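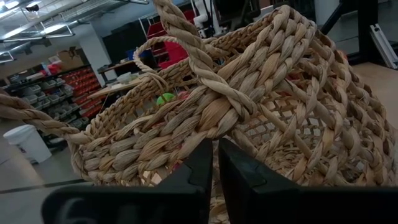
September 2018
By Begoña Aguirre

Print this page | E-mail this page

The Dodar weavers' open day begins at the wrong door. The sign from the Rinmont bus stop sends you to a loading dock, where a man eating a sandwich sends you back.

Admission is $8 and includes a cup of tea, served at the far end of the building so that you pass the shop twice.

Our guide, Xinyi Qiu, has worked there 21 years and does not care for the question "How long does one take?" She got it in the first room and again in the second. Her answer was "Longer if I'm talking."

The soaking room smells like a pond with ambitions. We were allowed to try a plain twist, and mine was passed around as a lesson. A boy from Stestadier, maybe ten, finished a tidy length of braid and asked if there was a harder one.

I left with a shopping basket I had no plans to buy. It has already been claimed by the cat. The next open day is in December, and I'd bring a coat, as the weaving floor is kept cold and the tea goes fast.

Contact us | © 2018 Rinmont Visitor Pages | Back to top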